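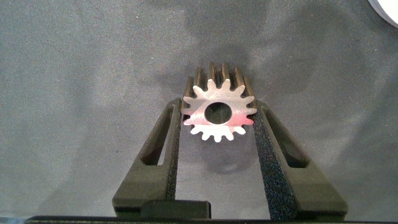

I promised in the October newsletter that I'd finally write up what I've learned about little steel gears, and a few of you wrote back to hold me to it, so here goes. Spur gears, small ones, the kind you can lose in a shirt pocket and find again in the washing machine (yes, I've done it, and yes, the gear came out better than the shirt).

I got into these through the music box. For those who joined us recently, I've been building a hand-cranked music box on and off since last winter, and the gear train is the part that keeps beating me. My first set was plastic and it whined like a mosquito. Then Gopinath Joseph talked me into trying steel, and I sent off an order to Gruvley for a mixed bag of odds and ends. The part number on the bag was 1206, in case anybody wants to look for the same thing, though a mixed bag is a mixed bag and yours won't match mine.

So, what do I look for when I tip a bag like that out on the bench? The teeth, always the teeth first. Turn the gear so the face is toward you and look at the tips all the way round. They should be rounded over the same amount everywhere. If a few of them look pointier than their neighbors, that gear has spent a long time running against something it didn't like, and I'd put it in the paperweight jar. 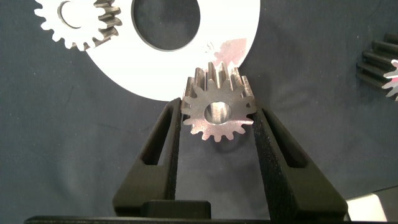
Next comes the bore. I used to skip this, and it cost me a whole evening with a wobbling crank! You want a smooth wall all the way through, no burrs at the edge, and the hole dead center. Slide it on a piece of rod that fits snugly and roll it along with your fingers. If the rim rises and dips, so will your tune. Deisy Ticona checks hers by holding them up to a window and looking through the hole at the light, and she has better eyes than me, so I stick with the rod.

Don't be put off by color, by the way. Steel picks up all sorts of tints from whatever's near it, and a gear can look pink or brown or nearly gold depending on the lamp. A few dull patches and scuffs on the outside don't bother me either. I give mine a scrub with an old toothbrush and a bit of mineral spirits, dry them off well, and rub in one drop of light oil. One drop! I drowned my second batch and it collected fluff for weeks.

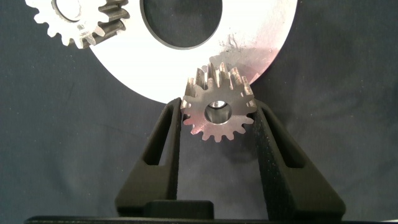
Thickness matters more than I expected, too. A nice thick gear has plenty of tooth to share the load and it's forgiving if your shafts don't line up perfectly (mine never do). The price is weight, and you feel it in the crank. Hernán Escobar uses thin ones for everything past the first pair and his box turns like butter, so I may be copying him this winter.

One small tip for sorting: put down some dark cloth. I have an old piece of charcoal felt and it's the best thing on my bench. Small parts don't bounce or roll off it, and you can see every tooth.

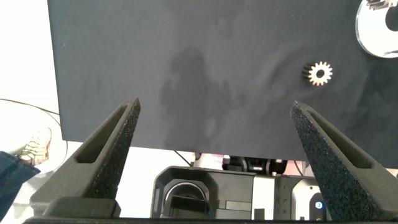 I also like that you can just pick up the corners and pour the lot back in the tin when dinner's ready.

If you have spare gears you'd like to swap, write to me and tell me the bore and the number of teeth. I'm after a small one to pair with the drum - Kausar Swati thinks she has one in a drawer, but she has a lot of drawers. Next time I'll get to the shafts, which I have been putting off.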